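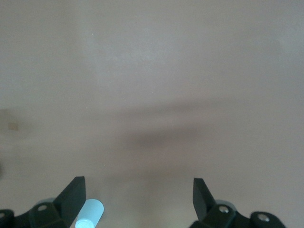 Gripper open over the bench, with the usual soft shadow across the middle.

How to Share a Packing Bench With a Robot Arm (and Still Like Your Job)

Filed under: Shop floor how-tos
By Parveen Abeysekara

Our shop, Maltwood, packs small parts into small boxes. For years the robot on this job was me, and then it was me and Karthik Nanayakkara. Now it is an arm, and we look after it, which pays the same and is easier on the thumbs.

The vendor gave us a manual. It covers torque, voltage and what to do in a flood. It does not cover what happens to your shift when the arm takes over the part of it you could do half asleep. I wrote this page for the next crew getting one, after Mulugeta Seyoum at the Mondal site called to ask me the same question three times in different words.

What you need

One arm with a two-finger gripper, already bolted down and signed off by whoever signs things off at your place. A flat, plain bench. A roll of tape. A paper notebook. Two people who can both run the thing, so that one of them can go to lunch.

Step 1. Decide what the arm gets

Write down every part of the job in the order you do it. Leave out nothing, including the parts you'd be embarrassed to call work. Our list had 21 lines. Management's version had five.

Go down it with the people who do the job and mark each line "arm," "person" or "argue." We gave the arm the picking up and the putting down. We kept checking for scratches, folding the awkward boxes, and talking to the driver. Most of an afternoon went on the "argue" pile, and I'd set aside the same.

Watch for lines that look like one task and are really two. "Put part in tray" turned out to include "turn it over and look at it," which I had been doing for years without telling a soul. The arm does not turn it over and look at it. We found out in February, from a customer.

Step 2. Clear the bench, then clear it again

People keep things on benches. Coffee, gloves, a phone, the good scissors. The arm has no opinion about your scissors and will go straight through the space they are in.

Pick a shelf for personal stuff and put it close enough that people will use it. Ours was first put up on the far wall, where it stayed very tidy. Wipe the surface down at the start of each shift, and peel up old labels and stray bits of tape while you're there.

Step 3. Sort out the light before you touch the settings

If your arm finds parts with a camera, it cares about light a great deal more than you do. A lamp behind the arm throws the arm's shadow onto the spot it's trying to look at. A soft one may be harmless. A dark one, right where a dark part is lying, can cost you a morning.

Stand at the bench and run the arm slowly through its moves with no parts out. Watch the surface and leave the arm to itself. If a heavy shadow lands in the pick area, move the lamp and run it again. Do this at 7 a.m. and again mid-afternoon if you have windows. Ebenezer Ankrah spent two days adjusting the pick software at our place and then fixed the problem with a window blind. He has asked me to mention that the software is now excellent as well.

Step 4. Teach the first pick

With the arm in slow mode and your hand near the stop button:

Bring the open gripper over the part and stop well above it.
Check that both fingers clear the part on the way down.
Lower it, close, and lift a little.
Wait. Give the part a chance to slide out while it has only a short way to fall.
Save the position under a name somebody else will understand.

About that last one. Our first batch of saved positions included "good," "good2" and "USE THIS." Tharushi Sivakumar renamed all of them one evening and has been in charge of names ever since, which is how most jobs get handed out here.

Step 5. Run 17 good ones before you walk away

This is our number and there's no science in it. Someone said 20, someone said 15, and we haggled. The point is to stand there for a decent stretch with nothing else in your hands. If one pick fails, start the count over. You will be tempted to call a bad one "basically fine." Start over.

Step 6. Write down every stop

Each time the arm stops, put the time, the part and what you did about it in the notebook. Skip the spreadsheet for now. The computer is across the room and no entry survives the walk.

We read ours out loud at the end of the week. In the first month most of the stops had the same two causes, both of which the crew fixed without calling the vendor. Some 3 entries just say "sulking." Those are mine and I stand by them.

Step 7. Be straight about what happens to the people

I can only tell you how it went here. The packing line went from two of us picking to one of us minding the arm and one doing checks, and we swap after lunch. My wrist stopped hurting. I also got bored in a new way. Picking by hand is dull, but your hands are busy and you can chat. Minding an arm is dull and you have to pay attention to it.

A few things helped:

Swap roles every shift, even when one person says they don't mind.
Let the people at the bench change the speed. Ours was set in an office, for a part we no longer pack.
Train the second person properly. If only one of you can restart it, that one never gets a day off.
Ask early, and in writing, whether the hours change. We asked late and spent several weeks guessing, which did nobody's packing any good.

Karthik says he misses being fast. He was very fast. The arm is slower than he ever was, but it keeps that pace right through the part of the afternoon when he used to go looking for a snack.

If it still won't pick

Check the light, then the bench, then the saved position, in that order. Tighten nothing until you have done all three. If you end up calling the vendor, have the notebook open, because the first question is always what changed, and the first answer is always "nothing," and the notebook usually says otherwise.

Next page: loading trays without pinching your sleeve.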